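Bedding-robot firm blames "timing drift" after gripper pinch, keeps its launch date

146 shares | 9 comments

Detasport, the company behind the Clundo home-help robot, has confirmed that one of the hand-held grippers used to teach the machine closed on a worker's fingers during a bed-making session in October. The worker was treated for bruising and was back on the job the next day, according to a short notice the company put out late in the afternoon.

The notice calls the incident "a minor event with no effect on the product roadmap." It runs to six paragraphs. The injury comes up in the fourth.

Clundo learns chores from people. Workers go into furnished bedrooms with a gripper in each hand and do the job themselves, folding and tucking sheets, while the devices record how the jaws move. Those recordings train the robot. Detasport has long described the method as safer than putting a full robot in a room with a person, and it may be. But the jaws are motorized on the newer units, and a motor that closes when it shouldn't is a problem whoever is holding the handle.

According to the company, the left and right grippers in a pair fell out of step with each other. The left unit got a close command meant for a moment that had already passed. By then the worker had reached across with the other hand to free a corner of the sheet. Detasport calls this "timing drift" and says it had been seen in testing before, at levels it considered harmless.

How it decided what was harmless, it does not say. Nor does it say why a unit with a known timing fault was sent out with no limit on how hard the jaws could shut.

There is also the matter of the lights. Each gripper has an LED strip on top, and the training guide given to workers says green means ready. In the October session, the notice admits, both strips stayed green the whole time. The light reports that a device has power and a connection. It does not report whether the two devices agree on what time it is, and a worker looking down at them over a bed would have no way to know.

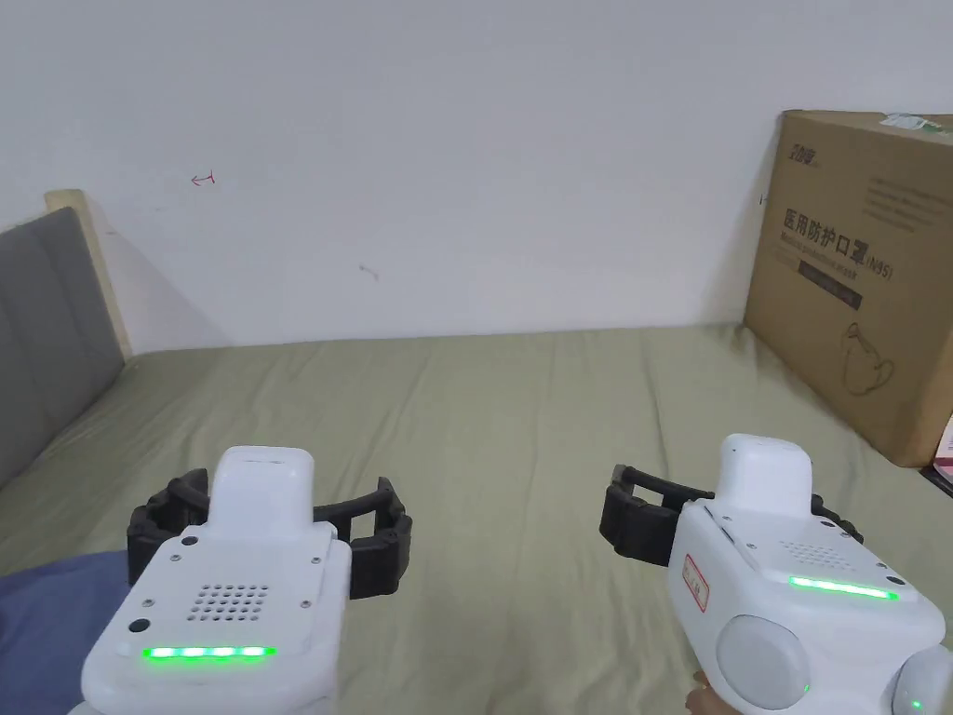
What the company says it has changed

Detasport says it has pulled 146 grippers for a software update that checks the clocks of both units every 4 seconds and stops the motors if they differ. The strip will turn red when that happens. Painemal, the contractor that runs the bedroom sessions, has told its crews to put both devices down before touching fabric by hand.

That last rule sounds sensible until you try to make a bed with it. Sheets snag. People reach. Painemal would not say whether its session targets will be lowered to allow for the extra stops, and crews there are still paid by the finished bed.

The update itself has been tested for 9 days, all of it by Detasport. An outside check by the safety lab Funbridge is planned, though the company would not give a date or say if the results will be made public. Asked whether a mechanical force limit would be added to the jaws, a company representative said hardware changes were "under review."

They were under review in the spring, too, when Detasport used the same words in answer to a question about emergency stop buttons.

The Clundo launch remains set for next year. Detasport says recordings made with the faulty pair have been removed from the training data. It did not answer when asked how many other pairs had shown the same drift, or if their recordings are still in use.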